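Feltdale Desktop Refurbishment Notes
README, last changed 2 May 2018 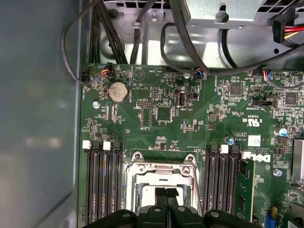 These notes go with the Feltdale set, a collection of records kept while cleaning, checking and rebuilding office desktops at the Tresden workshop. Each record covers one computer, from the side panel coming off to the final boot test. Most of the machines came out of two office clearances and had been in daily use under desks.

What is in the set

There are 289 machine records and 955 part records. A part record is made whenever something is taken out, swapped or tested by itself – a fan, a coin cell, a memory module, a drive, a cable. Parts that stay in place and pass inspection are only ticked on the machine record.

Folders

machines – one text file per computer
parts – one text file per part
boards – notes on connector positions for each board type
labels – wording for the bench labels, ready to print

Fields in a machine record

id: the number on the bench label
maker: as shown on the case or the board
board_colour: green, blue, black or other
coin_cell: kept, replaced or missing
leads: each lead found plugged into the board, with the wire colours and any printing next to the header
internal_usb: yes or no
dust: a score from 0 to 4, where 0 is clean
outcome: rebuilt, stripped for parts or recycled

How leads are written down

Write the wire colours in alphabetical order, joined by a plus sign: blue+orange, blue+red, blue+red+white. Copy the printing on the board exactly as it stands, including capitals, so HDD TEMP and not hdd temp. If the print is too faint to be sure of, put a question mark after it. Do not guess what a header is for from the colours alone, as makers differ and so do models from the same maker.

Cables that hang across the board are moved aside but left plugged in until the leads field has been filled in. Older records skipped this step, and 70 of them have an empty leads field as a result. They have been left as they are.

Known problems

The dust score was given by eye and drifted over time. Anything entered before August should be compared with care.

Ďurica labels were used on early machines and some have lost their glue. Where the number could not be read, the id starts with X.

Use

The notes may be copied and changed freely. Please name Dusska, who looks after the set, and say which version you used. Corrections are welcome – send the id, the field and the new value.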